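Stemel 推拉式电磁铁 SP 系列
产品页 / 机电元件 / 直流电磁铁

产品概述

SP 系列为开放框架结构的直流推拉式电磁铁,适用于柜锁、分拣挡板、票据机构、小型阀门联动及自动售货设备的短行程动作。产品由 Bolmont 装配线绕制与组装,Ulell 负责仓储及发货。同一型号可按推杆端或拉杆端接入负载,两端受力特性不同,选型时须分别核对力–行程曲线。

本系列为断续工作制产品。需长时间保持吸合的场合,应选用自保持型(SPL 系列),或在驱动侧增加降压保持电路。

结构

框架为冷轧钢板折弯件,表面镀锌。线圈绕于尼龙骨架,外包绝缘胶带,引线由骨架侧面引出。铁芯为易切削钢,端部倒圆,复位弹簧套装于铁芯外露段,由垫圈限位。断电后铁芯由弹簧推回初始位置,回程力不作为输出力使用。

引线默认不带端子。订货代码后加字母 C 时,出厂压接双芯插头,插头颜色以随货清单为准。 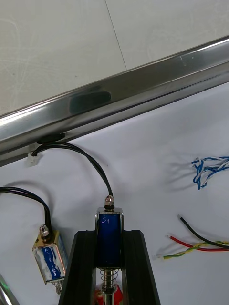
台面靠近金属横杆处:黑色线夹与白色塑料插接件。

布线时引线不得承受拉力。第一个固定点应设在骨架出线口附近,并留出弯曲余量。线夹内侧不得有毛刺。引线与运动件并行时,须保证铁芯全行程内无接触。

主要参数(SP-9 型)

额定电压:DC 12 V 或 DC 24 V,订货时指定
额定行程:9 mm
建议工作行程:3 mm 以内
最长单次通电时间:2 s
绝缘电阻:不低于 200 MΩ(DC 500 V 兆欧表)
绝缘等级:B 级
环境温度:-5 ℃ 至 +40 ℃
安装方式:框架底面螺孔,任意方向

吸力随行程增大而迅速下降。参数表中的吸力值在额定电压、线圈冷态下测得;线圈温升后电阻增大,电流下降,实际吸力低于冷态值。负载核算应以热态吸力为准,并计入弹簧反力与机构摩擦。铁芯竖直安装时,还应计入铁芯自重,方向向下为助力,向上为阻力。

驱动与保护

线圈为感性负载,关断时产生反向电动势。直流驱动回路应并联续流二极管,阴极接电源正端。续流二极管会延长释放时间;对释放速度有要求的机构,可在二极管回路中串入稳压管,此时应重新核对开关管耐压。

电源容量按冷态电流选取。多只电磁铁共用电源时,应避免同时吸合,或按同时吸合的总电流配置。线路压降计入端电压,端电压不得低于额定值的 90%。

来料检验

散装交付的电磁铁开箱后,应置于浅色平底盘内逐只检查,不得相互堆压。铁芯与框架为配对装配,抽出后不得互换。检验项目如下:

外观:框架无变形,包带无翘边,引线绝缘层无破损
手动推动铁芯,全程无卡滞,松手后复位
弹簧无并圈、歪斜,垫圈在位
直流电阻:20 ℃ 下测量,偏差在标称值 ±10% 以内 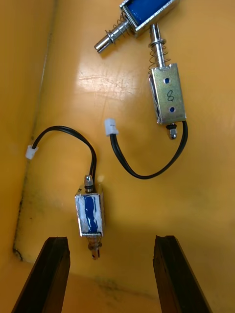 电阻超差的产品应先确认环境温度再作判定。刚完成通电试验的线圈需静置至室温后复测。铁芯卡滞多由异物引起,可用无绒布擦拭后重试,不得涂抹润滑脂。润滑脂吸附粉尘,并在低温下增加摩擦。

吸合试验在额定电压下进行,铁芯拉出至额定行程,水平放置,不加负载。连续试验时按占空比控制间歇时间,间歇不足造成的温升会使后续样品数据偏低。

包装与储存

标准包装每箱 200 只,内衬分格纸托。周转可使用塑料料箱,箱底应平整、无尖锐残留物,使用前清除碎屑及油污。料箱装入高度不得超过两层,层间加隔垫。
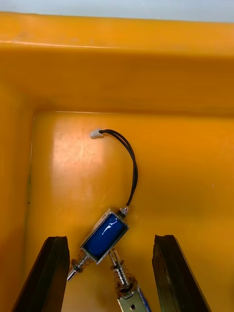

储存环境相对湿度不高于 75%,不得与酸、碱及挥发性溶剂同库存放。储存超过 2 年的产品,使用前须重新测量绝缘电阻。镀层出现白锈时,若未波及铁芯配合面,可判为合格,由使用方自行决定是否接收。

订货代码

SP-9-12:12 V,散线
SP-9-24:24 V,散线
SP-9-24C:24 V,带插头
SP-9-24S:24 V,加强弹簧,复位力提高,有效吸力相应减小

非标行程、引线长度及铁芯端部形状可按图加工,最小起订量 200 只。图纸须注明铁芯在吸合位置时的外露尺寸,仅标注总长的图纸不予受理。原 Šimko 编号的替换件请在询价单中附旧编号,安装孔距需另行核对。

质保

自发货之日起 12 个月。因超时通电、过电压、侧向受力或自行拆解线圈导致的损坏不在质保范围内。退回品须附故障现象、驱动电压及通电周期记录。

技术文件

SP-9 外形图(PDF)
SP-9 力–行程曲线(PDF)
SPL 自保持型选型说明(PDF,8 月更新)

技术联系人:Boris Polák
页面修订日期:2019-04-28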